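Is Fancy Bottled Water Really Better?

Walk down the drinks aisle and look at the water. Some of it costs less than a pack of gum. Some of it, like a tall blue bottle of Arari, costs 7 dollars. The label says it comes from deep under a mountain and tastes "pure and alive." Water is not alive, so we already have a problem with that label.

Let's see what is in the bottle.

Where does it come from?

Rain falls on a hill and soaks into the ground. It moves slowly through cracks in the rock, and tiny bits of the rock dissolve into it. These bits are minerals, such as calcium and magnesium. When the water comes out again at a spring or a well, the minerals are still in it.

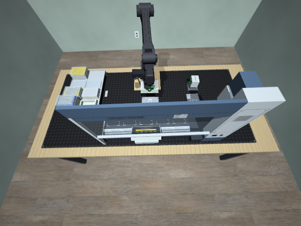

Computer picture of a robot arm and a lab table.

So "pure" is a funny word for a company to pick. If Arari were pure, it would have nothing in it but water. The small print on the back says each liter has 407 milligrams of minerals. That is less than a tenth of a teaspoon of salt would weigh.

Does it taste different?

It can. Water with lots of minerals may taste a little chalky or salty. Water with hardly any can taste flat. Tap water may smell a bit like a swimming pool, from the chlorine used to kill germs. Put it in an open pitcher in the fridge and that smell often fades.
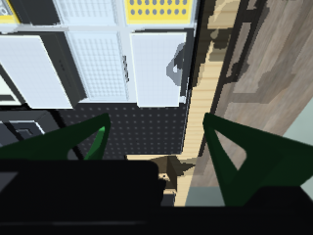
Green gripper fingers, computer-drawn.

But tasting is tricky. If you know one cup came from the expensive bottle, your brain expects it to be nicer, and then it often is. Meenakshi Reddy's class in Clandale tried it with 3 plain cups and no labels. Remo Fabbri was sure he could spot the Arari. He picked the tap water and said it tasted "like mountains."

Is it healthier?

Be careful with this one. Your body does need calcium, but most people get far more of it from food. A label that says "contains natural minerals" is telling you something true that may not matter much. Your tap water probably contains natural minerals too.
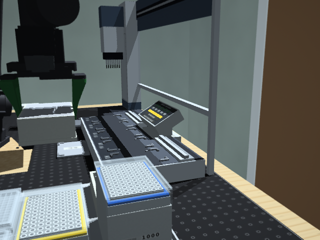 Pipette tips in a row, with a white box nearby.

And what about "ancient" water? All water is very old. The water in a puddle is old. Being old does not make it good for you, or bad for you.

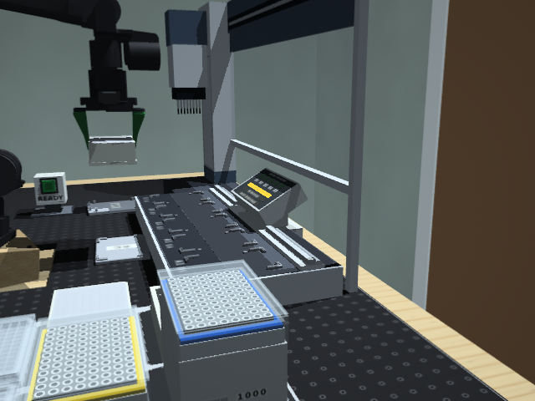 Try it yourself

You need three matching cups, tap water, two kinds of bottled water and a friend. Chill all the water the same amount — cold water has less taste, so it has to be fair. Ask your friend to fill the cups while you are out of the room and write down which is which. Taste, guess, then check the list. Do it again with the cups in a new order, in case the first time was luck.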